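## Visit notes, Hafstein site, June

Clikel runs its demonstration recording out of two rooms at Hafstein. The morning was a slide talk and can be skipped. The part worth the train fare began at 1:30, when visitors were let in beside the recording tables.

The task on the schedule was packing: soft toys into an open box. Soft goods were picked because they deform under the fingers, and a gripper trained on rigid blocks does poorly with them. The operator wears a robotic hand glove with a cube of printed markers on top. Cameras read the cube for the position of the wrist, and the glove's joints give the finger angles. Both streams are logged at the same rate and lined up afterward by a program called Drovau.
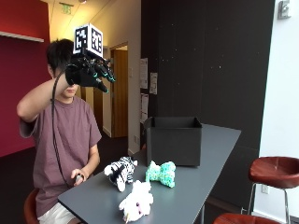 Does the operator need to know how the robot works? Only a little: the staff teach new people to keep the marker cube facing a camera and to move at an even speed, and leave the rest to the software.

Calibration is repeated before each batch. The operator holds the hand flat, then closes it, and the readings are checked against stored limits. A batch that fails is not recorded.

The target for a task is 1,000 accepted demonstrations. The packing set stood at 3,708 recorded – well past the target – but that figure includes rejects and an older set made with a different box. I asked for the accepted count and was told it would be sent.

Sivoswood, the partner company, trains on the data and was not present. I would have liked to see a trained arm attempt the same job, and the program had listed one. It was dropped from the afternoon without comment.

Practical points: sign in at the side entrance, bring photo ID, and expect to stand. The handout covers file formats but omits the camera layout, so take notes on that.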